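How to clean a little handheld fan before the hot weather

By Elīna Liepiņa

If yours is anything like mine, it spent the winter at the bottom of a tote bag with the receipts and the cracker crumbs, and the first time you switch it on it blows all of that straight at your face. A good cleaning takes a few minutes and you probably have everything in the house already.

What you need: a soft, dry paintbrush (an old makeup brush is lovely for this), a few cotton swabs, a barely damp cloth, and a drop of dish soap.

1. Switch the fan off and unplug it from the charger. Wait until the blades have stopped completely.

2. Brush the grille from the middle outward, following the ribs. Hold the fan face down over the sink while you do it, so the dust falls away and doesn't settle on the motor.

3. Slide a swab between the ribs and wipe whatever you can reach of the blades. If the front cover is made to twist off, take it off and wash it by itself in warm soapy water, but please don't force it — my brother Darius snapped the tabs on his that way, and it has rattled ever since.

4. Wipe the handle with the cloth, wrung out well. Go lightly near the button and the charging port, and never hold the fan under the faucet.

5. Let everything dry overnight, then put the cover back and run it on low for a minute.

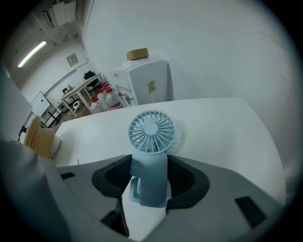

PONDANCE, June

Light blue ones show every smudge, so give the handle an extra going-over, especially the rim of the round power button and the inside of the little loop at the bottom. A dry swab gets into both nicely, and I like to finish with the brush once more, right around the hub.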